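Simulation et manipulation : arrêtons de noter la dernière image

3/13/21

Dans notre équipe, une tâche de manipulation est évaluée comme presque partout ailleurs : le simulateur regarde l'état final, le compare à une condition, et rend un oui ou un non. Le bol est dans l'évier ou il n'y est pas. On additionne les oui, on divise, et le chiffre part dans le tableau. Je pense que cette habitude nous coûte cher et qu'il faut en changer avant d'ajouter la moindre tâche à la suite.

Nous travaillons avec Brenow, notre planificateur, branché sur un contrôleur en impédance assez classique. Les cuisines simulées viennent de la bibliothèque Ternberg. En juin dernier, nous avons lancé une campagne de 3007 épisodes sur des objets de vaisselle. Le taux de réussite était correct et tout le monde était content. Puis j'ai relu les journaux de contact. Dans 1249 épisodes, l'objet avait glissé entre les doigts d'une distance supérieure au seuil que nous nous étions fixé pour le robot réel. La plupart de ces épisodes étaient comptés comme des succès.

Le moteur physique est en partie responsable. Un contact entre deux doigts plans et un bord courbe se réduit chez nous à 2 points de chaque côté, parfois un seul, et le frottement est réglé assez haut pour que la prise tienne malgré tout. Un bol saisi par le bord se comporte alors comme s'il était vissé à la pince. Le planificateur en profite, ce qui est normal : il optimise ce qu'on lui donne.

La perception pose un autre problème. La caméra du poignet est très utile pendant l'approche. Une fois l'objet pris, elle ne voit presque plus que lui, et l'estimateur de pose travaille sur une grande surface claire avec très peu de repères.

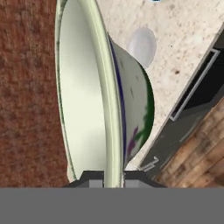 Vue simulée côté poignet : le bord du bol passe entre les deux doigts, le plan de travail reste visible à droite.

Le décor peint sur la paroi extérieure aide un peu l'estimateur. L'intérieur, lisse et presque uni, ne lui apporte à peu près rien. Or notre métrique ignore complètement cette phase. Si la pose estimée dérive pendant le transport et revient par chance près de la bonne valeur au moment de lâcher, l'épisode est bon. Je ne vois pas comment défendre cela devant quelqu'un qui doit déployer le système.

On me répond souvent que le simulateur sert à comparer des méthodes entre elles et que les défauts s'annulent. C'est vrai quand les méthodes sont proches. Ce ne l'est plus dès qu'une politique apprise est comparée à un planificateur, parce que les deux n'exploitent pas les mêmes défauts. Chez nous, le classement de deux variantes s'est inversé quand nous avons ajouté une pénalité de glissement.

Ce que je propose tient en peu de code. L'outil d'analyse Brastitwood lit déjà les journaux de contact. Il suffit d'y écrire 6 vérifications par épisode, dont le glissement relatif, l'erreur de pose pendant le transport et la force maximale sur les doigts, puis de publier ces valeurs à côté du taux de réussite. Le calcul allonge une campagne de quelques minutes - la relecture manuelle que j'ai faite a pris nettement plus longtemps.

Il faudra aussi accepter que les chiffres baissent. Le projet Berge, qui reprend notre pile logicielle sur un bras réel, a déjà demandé les journaux bruts en plus des scores. Je préférerais que nous les fournissions par défaut, avec les seuils utilisés et la version du moteur physique, dès la prochaine campagne.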